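In Defense of the Candy Bag

I have now sat through eleven end-of-term robotics showcases, and I would like to propose that we stop giving the trophy to the robot that throws the ball.

You know the one. Every club has it. It has flashing lights and a name involving fire, and it takes up most of the gym. At the Utinden schools meet it threw a foam ball into a hoop from 4 yards away, the parents went wild, and the judges wrote "Wow!" on a form that had a box for numbers. It is a fine robot. It does one thing to one ball that is always the same size and always in the same place, and it has been taught to do this by students who were in the lab until their rides gave up and came inside to get them.

Meanwhile, at the back, near the restrooms, sat the students from the Agbenyega club with their two arms and their lollipops. Their project was candy handling. Bags of it, loose pieces of it, a tray. Over the whole afternoon they drew a crowd that at one point included me and a toddler, and the toddler was there for reasons of his own.

I stayed because I had once tried to write software for picking up a plastic bag, back when I worked at Sinex and had more hair. A ball is a polite object. A bag has no shape until you touch it, and then it has a different one. It is see-through, so the camera looks at it and reports mostly what is behind it. It crinkles. It slides. It sticks to a finger out of what I can only call spite. We spent a budget I am still not allowed to mention, and at the end of it we had a very expensive way of pushing a sandwich bag off a table.

So when a ninth grader tells me that her team's goal for the year was to get two arms to pick up one bag together, I don't hear a small goal. I hear somebody who has picked a fight with the right opponent. She had a logbook, too. It listed 3917 attempts, each with a short note. Many of the notes said "no." One said "NO." A later one said "sort of," and I have rarely read a more accurate piece of engineering prose.

The scoring sheet had no place for any of this. Brasance, which prints the sheets and supplies the folding tables, awards up to 100 points per entry, and as far as I can tell a good share of them are for being visible from the bleachers. Spectacle has its own line. So does "team spirit," which in practice means matching shirts. Patience does not have a line, and neither does choosing a problem that might beat you. The candy team came in fourth in a category with four entries.

I know the argument on the other side, because I hear it from coaches every Saturday. Kids need something exciting or they won't sign up. Fair enough! I was a kid, and I signed up for the explosions. But we are teaching them something with what we clap for, and at the moment we are teaching them to find the task their machine can already do and then add lights. Some of them will go on to do this for a living. I have sat in meetings with them.

What I would like is a modest change to the form. Give points for the log. Give points for the mess, meaning objects that bend, tangle, roll off or can be seen through. Let a team that got halfway into something awful beat a team that got all the way through something easy, at least now and then, so the rest of them notice. And move the candy table away from the restrooms.

I would also let the judges have a go themselves, with the controls in their hands and a bag in front of them, before they are allowed to write "Wow!" anywhere. Ten minutes would do it. I suspect the ball thrower's score would come down a little.

The lollipop project at work:
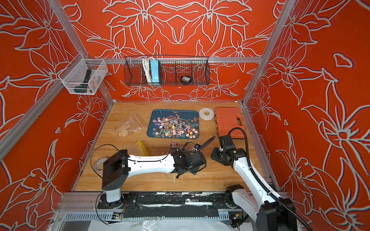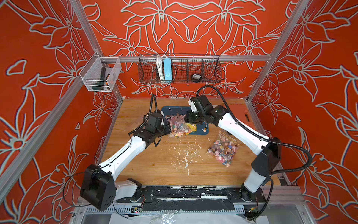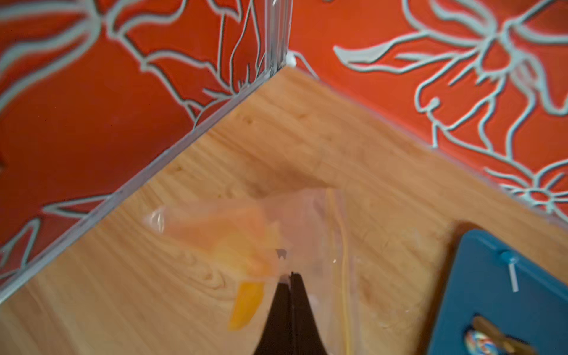
Utinden, July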